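Search this board
Search
3 min read

Fleece or wool for a winter hat liner?

eluned_p
Okay so I have finally started the hat I've been talking about since last April. The outside is a chunky gray rib, very cozy, very itchy. My forehead goes red in ten minutes flat. I want to line it and I can't decide between fleece (cheap, soft, I already have a pile of it) and a thin merino knit, which costs real money. What do you all use? I walk the dog before six in the morning so it does need to be warm.

hywelprothero
Merino. Every time. Fleece makes my head sweat and then I take the hat off and freeze. I lined two hats with the Zirnasow lightweight jersey and they've held up for three winters.

mirjam.pf
I'm going to disagree with Hywel, sorry! I've lined every hat in my house with fleece and no one complains, and I have teenagers, who complain about soup. You don't have to hem it, you can cut it slightly smaller than the hat and whipstitch it in during one TV show. Get the 200 weight though. The 600 I bought once by mistake was like sewing a bath mat.

hywelprothero
Your teenagers are walking to the bus, she's out with a dog for an hour. Different thing.

mirjam.pf
I ALSO have a dog, Hywel.

eluned_p
Ha, okay. The fleece I have is black, and it's fuzzier than the stuff they make jackets out of. Does fuzzy matter? I'm worried about it shedding into my hair. 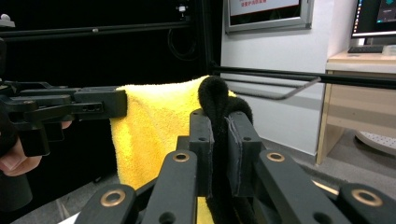 Knit & Stitch Club, Hats and Mittens board

aled_m
Black fuzzy stuff folds over into a nice soft roll, so I'd turn the edge under once at the brim and leave it fat. Feels great on the ears. For shedding, shake it outside after you cut it and run it through the dryer on low with a damp washcloth. Most of the fluff comes off the cut edges anyway.

mererid_r
Can I be the annoying one? A full liner kills the stretch. I did it on a ribbed hat just like yours and ended up with something that sat on top of my head like an egg cozy. Now I only line the band, a strip three inches wide, cut with the stretch going around. Your forehead is the part that itches, right? So line that part and leave the crown alone.

eluned_p
Oh, that is so much less sewing. Mererid I love you.

aled_m
Fair point, but she did say before six in the morning. I'd want the crown covered too. My vote is still the full liner, just cut it on the stretchy direction.

hywelprothero
Band in merino. Final offer.

eluned_p
I'm going to do the band in the black fleece tonight and if the top of my head is cold I'll add a circle for the crown. What thread though? All I have is the Kragh polyester in navy.

mirjam.pf
Navy is fine, it'll sink right into the fuzz. Use a longer stitch than you think and don't pull it tight or it'll pucker.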